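Gronen Teardown Set: README

Last touched 1/17/22 by Eftychia Moschos. If something in here disagrees with the code, the code wins, but please tell me so I can sulk and fix it.

What's in it

1,721 episodes of a gripper doing things to desktop computers, driven by a person. The things are: pulling drive caddies, putting drive caddies back, unplugging cables, and pressing memory latches. There are 14 different towers, all of them retired from offices and all of them beige or black in spirit if not in fact. Each episode holds the wrist camera video, joint positions, gripper opening, wrist force, and a one-line instruction in plain English.

The idea is to train a policy that can strip a computer before it goes to the shredder. Plemard pays a lot of money to have drives removed by hand and would like to pay less. We would like to graduate.

Layout

episodes/ has one folder per episode, numbered from 00001. The numbers have gaps. Don't write a loader that assumes otherwise, which is what Rafail did, and he was very upset for an afternoon.
meta/towers.csv lists the towers by nickname, with case colour, year if we could find a sticker, and which tasks were recorded on each.
meta/instructions.txt is the full list of instruction strings, typos preserved.
splits/ has train, val and heldout. Heldout is 318 episodes on three towers that appear nowhere else. Please leave it alone until you have something to test.

How it was recorded

One operator drives the arm from a leader handle at the next bench. A second person sits at the tower and resets it between episodes. The second person is also allowed to steady the case or support a part as it comes out, and for caddies this happens a lot. We argued for a week over whether a hand in view should disqualify an episode. Periklis pointed out that if it did we would have a very tidy dataset of nearly nothing, so hands stayed in. The column hand_visible in each episode's meta file tells you when. 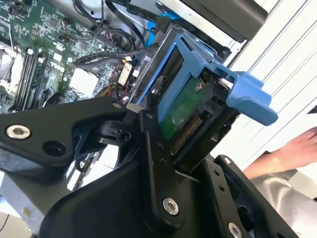 Caddies come in two broad families. The first has a tab you can get hold of, and the gripper does well with these once the operator stops going at them head-on. The second has squeeze clips on both sides and was designed by somebody with small fingers and a grudge. Success on the second family is poor even with a human driving, so don't be surprised if your policy is no better. Cables are supposed to come off before a caddy moves. In some early episodes they don't, and those are marked cable_attached so you can drop them or learn from them, depending on your temperament.

Towers are laid on their sides with the cover off. We never recorded removing the cover. Every cover in the collection opens a different way and two of them don't open at all without a screwdriver and a lie down.

Labels

Each episode gets one of three outcomes:

done: the part ended up where the instruction said.
partial: the part moved and then stopped moving.
no: see the name.

Ebise Tufa labelled the first batch and I labelled the rest. We overlapped on a small set and mostly agreed. Where we didn't, it was nearly always a partial that one of us felt sorry for. Her labels are the stricter ones. If your results shift a lot between batches, start there.

There is also a free text note field. It is usually blank. When it isn't, it may contain things like "stuck", "stuck again" and "Rafail's turn".

Known problems

The force sensor drifts. We zeroed it at the start of each session, but sessions from September were long and by the end the arm believed it was lifting a small dog. Subtract the mean of the first second if you care.

The wrist camera's exposure jumps when the gripper swings toward a bright background. White panels are the worst for it. We tried locking the exposure and then couldn't see into the drive cages, so it's back on auto.

The tower nicknamed Margaritis has a bent drive rail. Episodes from it are fine but the caddy needs more force than it should. We didn't notice until most of them were recorded, and now it counts as variety.

22 episodes have audio by mistake. It has been stripped from the release. You missed very little except for swearing in two languages.

Privacy and drives

All drives were wiped before recording. Serial labels are blurred where the detector found them. If you find one it missed, send Myrto Raptis the episode number and don't post the still anywhere.

Operators and resetters agreed in writing to have their hands and sleeves in the data. Faces shouldn't appear. Same address if one does.

Using it

Loader code lives in the Zilano repo under tools/. It wants Python 3.8 and will complain at length about anything older. Research use is fine. For anything you plan to sell, write first.

Still to do

Re-record the squeeze clips with the narrower fingertips.
Fix the typos in instructions.txt, or decide they're permanent ("remove the blue cabby" has a following).
Find somewhere else to keep the towers.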